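21 January 2024

I've been using the Gemero kitchen simulator since December, mostly in the evenings, to practice two-handed work before I go anywhere near real hardware. The license is $194 a year and comes with 9 counter layouts. I paid for mine.

Setup was slow. The download stalled twice, and the Tillman hand models have to be installed separately, a step the manual leaves until the very end. After that it ran fine on my four-year-old desktop.

The hands are the best part. Each finger moves on its own, and the wrists don't jitter when both arms are working close together. Contact is weaker. Round things slide more than they should, and I had to raise the friction setting before a pear would stay in the grip. Support answered my question about that in two days – a short reply, but the right one.

My usual exercise is the marble counter with fruit on a plate and a hand on either side. 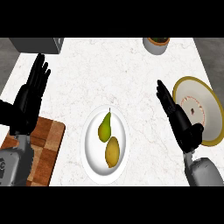
Review by Izzati Rahman

The marble looks good and the shadows under the fruit are soft, which helps me judge height. I'd like more dishes to choose from.

Ustau sells a bigger package for $1099 with full rooms. For tabletop practice I'd stay with Gemero – four stars out of five.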